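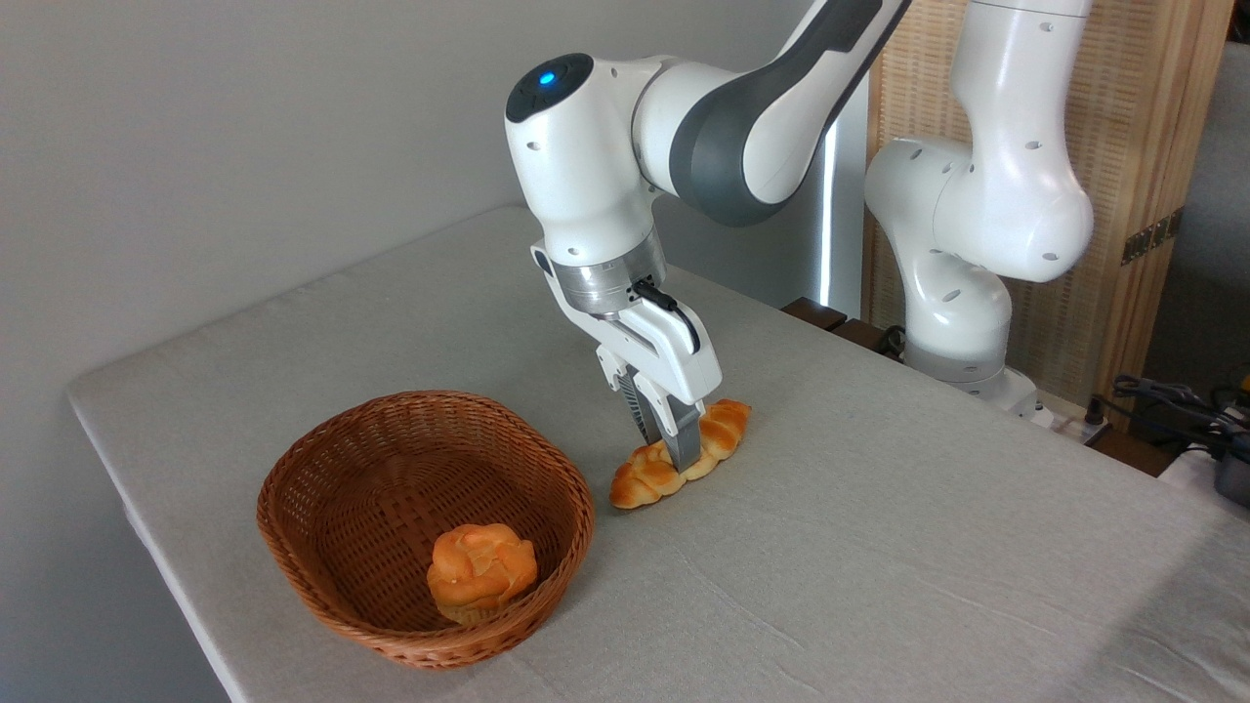 At four in the morning the packing room of the Pullance bakery in Salem used to be the loudest part of the building. Now most of the talking happens beside the ovens, and the baskets are filled by Skillik, the system the company brought in last October.

Meriem El Sherbiny has worked here for many years and she did not want it. "I thought, first the baskets, then me," she says. Of the 28 people on the night shift, none has lost a job until now, but the jobs are not the same. Meriem packed by hand, nearly 90 baskets before breakfast. Today she checks the rolls, corrects the grip when a crust is too soft, and teaches the younger bakers to shape dough.

Her wrists hurt less. Her pay went up a little, after a long discussion. What she misses is the company — four women at one table, with the radio on.

The union has asked for a written promise that no position will be cut before the second bakery, in Pirnton, gets the same system. The owners have offered 75 hours of paid training for each worker and are still thinking about the rest. Meriem has used almost all her hours. She wants to learn the maintenance side next, and she has already borrowed the manual.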